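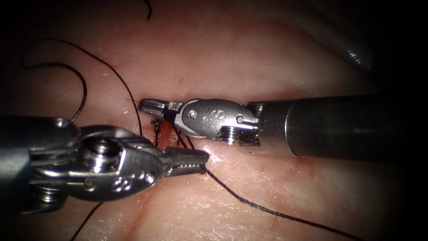
Trainingsregeln fürs robotische Nähen: was gehört rein?

nahtstelle_k
Hallo zusammen, wir schreiben gerade die Hausregeln für unser Nahttraining neu, Stand Januar 2020, und ich bin richtig begeistert, wie viel sich da sauber festlegen lässt! Entwurf bisher:
Faden nur am Ende oder an einer Stelle greifen, die später abgeschnitten wird. Den Teil, der im Gewebe bleibt, nicht mit dem Nadelhalter quetschen.
Beide Spitzen beim Knoten im Bild behalten.
Loses Fadenmaterial vor dem nächsten Stich wegräumen.
Nach 7 Stichen kurze Pause, Kamera neu einstellen.
Was fehlt euch?

Grunetti
Schöne Liste! Punkt eins würde ich fett drucken. Die Backen sind innen fein geriffelt, und einen monofilen Faden hat man damit schneller angeknabbert, als man denkt. Im Bild oben sitzt der linke Greifer kurz vor dem Fadenende, so bringe ich es den Leuten auch bei.

tinton77
Einspruch bei Punkt drei. Auf dem Bild liegt der Faden in mehreren Stücken herum, links oben noch eine große Schlaufe, und trotzdem sieht man den Knoten einwandfrei. Wer nach jedem Stich aufräumt, macht doppelt so viele Bewegungen und lernt das Knoten nie flüssig.

nahtstelle_k
Hm, die Schlaufe läuft aber direkt neben den rechten Backen vorbei. Genau da fädelt man sich bei uns gern etwas ein, was man gar nicht greifen wollte.

tinton77
Dann schreib »Schlaufen aus dem Arbeitsbereich der Spitzen halten«. Das ist prüfbar. »Wegräumen« legt jeder anders aus.

nahtstelle_k
Gekauft!

Abdul-Rahman Kyei
Ich betreue bei uns die Einweisungen und freue mich über jeden, der so etwas aufschreibt. Ergänzung von mir: ohne Kraftrückmeldung muss man den Zug mit den Augen lesen. Bei uns steht deshalb drin, dass der Knoten langsam zugezogen wird und der Blick dabei auf den Wundrändern bleibt — werden sie weiß, sofort nachlassen. Und die 7 Stiche würde ich streichen. Die Kamera stellt man nach, wenn die Sicht es verlangt.

Grunetti
Die feste Zahl finde ich für Anfänger gut. Die merken selbst gar nicht, dass sie seit einer Ewigkeit am Bildrand arbeiten.

Abdul-Rahman Kyei
Für die ersten 2 Termine von mir aus. Danach bitte nicht mehr, sonst wird nach Zähler gearbeitet.

nahtstelle_k
So mache ich es, mit Zusatz für Einsteiger. Fadenreste kommen auch noch rein: jedes abgeschnittene Stück wird angesagt und geborgen, auch am Übungsmodell. Die neue Fassung stelle ich hier ein, sobald unsere Leitung drübergeschaut hat.

tinton77
Gern, dann meckere ich weiter :)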